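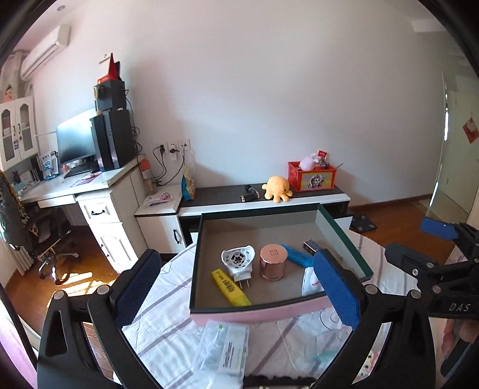 How do you sort small stuff when your bed is the only big surface?
Asked by Jolien Peeters in Storage and Tidying

I have one bedroom for everything, desk included. Markers, chargers, hair clips, little jars and a lot of small figures all end up mixed together in one big open box. Every August I tip it out, sort it, and by winter it's back to how it was. The box is wide and shallow so it takes up a lot of room. Should I split it up or get something with a lid?

Neema Rashidi
Split it. Put the figures in one group and the things you use in another, and don't let them share a box again. I do mine on the bed with the comforter pulled flat.

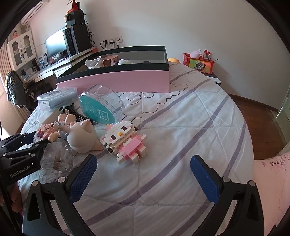
Building-block figures go in last, on top, or pieces come off. Anything with a cord or a plug should live near the outlet. I gave away 5 figures last time and haven't missed them.

Kimutai Mussa
just get drawers

Casimiro Aranda
A clear display box works if you can stand to look at what's in it. Mine is a Griltness and cost around 20 dollars. Flossers and jars can go in with the figures if you're short on space, though I would keep markers out because the caps come loose. Measure the shelf first. I had to return 2 boxes that were too deep. 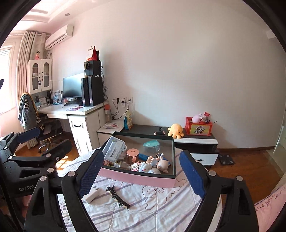
Clear box with a pink base, figures and toiletries together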